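Cadora Bimanual Kit: Evaluation Progress Report, Second Period

Prepared for: Equipment Program Office, Gomden
Status: on schedule, two items open

Purpose of the evaluation

Gomden is deciding whether to adopt the Cadora two-arm workstation kit as the standard cell for light assembly and connector handling. The kit is supplied with two arms, interchangeable end tooling, a control unit and a license for Toom, the task recording and playback software. The first period covered delivery, installation and acceptance checks. The second period, reported here, covers task trials and the first look at running costs. A recommendation is due at the end of the third period.

Work completed

The cell has been in daily use since January. Installation faults listed in the first report are closed. The base bolts on the left arm were replaced with the longer type recommended by the supplier, and the arm has held its calibration between weekly checks.

Three task groups were defined at the start of the evaluation: pick and place of rigid parts, handling of flexible parts, and two-handed connector work. The first group is complete. The second is complete except for the ribbon cable item, which was moved to the third period when the test parts arrived in the wrong width. The third group is under way and takes up most of the remaining schedule.

Rigid part trials gave no surprises. The arms repeated taught positions within the published tolerance and the software recovered cleanly from the stops we introduced on purpose. Cycle times were slower than the quotation suggested. The supplier's figures were taken with the speed limit raised above the setting our safety assessment allows, so the two sets should not be compared directly.

Connector work

Connector tasks are the main reason for considering a two-arm kit. A single arm with a fixture can insert a plug, but every change of product needs a new fixture. The intent is for one arm to hold the body of the item while the other handles the plug. Household power strips were chosen as the test article: they are cheap, they come in many shapes, and the sockets are stiff enough to show up weaknesses in grip force and alignment.

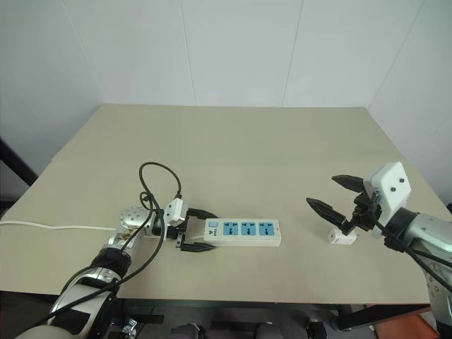
Trials in this group are counted in sets of 100 attempts. A set is run with one power strip model and one plug type, with the start position of the plug varied by hand between attempts. An attempt passes when the plug is fully seated and the strip has not shifted beyond the marked limit. Partial insertion is recorded as a failure even when a second push would have completed it.

The best set to date reached 87 passes. The failures in that set fell into two classes. In the larger class the plug rotated slightly between the fingers on first contact with the socket, and the insertion force then rose to the cutoff. In the smaller class the grasp itself was poor, with one finger touching the table before the plug was held. Both classes are sensitive to the approach height stored in the task file. Lowering the approach speed over the last part of the move reduced the second class but had no clear effect on the first.

The agreed target for acceptance is a higher pass rate held over 2,000 attempts without manual adjustment of the task file. That run has not been started. It will begin once the rotation problem has been addressed, either by a change of finger pads or by a change to the force settings.

End tooling

The kit allows a different gripper on each arm, and tool changes are simple to carry out. A change takes a few minutes with a hex key, followed by a short calibration routine in Toom. The routine has to be repeated if the control unit is restarted before the result is saved. The manual does not mention this, and it cost us most of a morning. The point has been raised with the supplier for the next manual revision.

Finger pad wear is within expectations. We have ordered a set of softer pads from Cokon, the tooling maker listed as compatible in the kit documentation. They will be tested against the standard pads on the same plug types.

Cable routing

Routing along the arms needs more attention than the installation guide gives it. With too little slack, the wrist cannot reach the full range of rotation. With too much, the loop above the wrist can swing into the working area during fast moves. We settled on a looser loop with a lower limit on wrist speed. A molded cable guide is offered as an option and should be priced into any purchase.

Software and support

Toom was updated once during the period. The update corrected the fault in which a recorded task could lose its last waypoint. It also changed the layout of the task editor, so the operator notes prepared in the first period had to be rewritten. Support requests were answered by the next working day in all but one case. Log export remains weak: force data can be viewed on screen but must be saved one attempt at a time.

Costs

Spending is within the approved budget. The finger pads and replacement test articles were charged to consumables. No additional funds are requested for the third period. If the cable guides are bought during the evaluation, they can be covered by the amount left over from installation.

Open items

1. Plug rotation on first contact. Pad comparison and force setting trials to be completed before the long run.
2. Batch export of force data. The supplier has accepted the request but has not given a release date.

Plan for the next period

The pad comparison comes first, using the same plug types and the same pass criteria. The ribbon cable item will be run while the pads are being changed over. The 2,000-attempt run follows, with the task file locked and all stops logged. Operator training time will be measured with two staff members who have not used the cell before.

Short status notes will continue to be sent each Friday. The draft recommendation will be circulated for comment before the final report is issued.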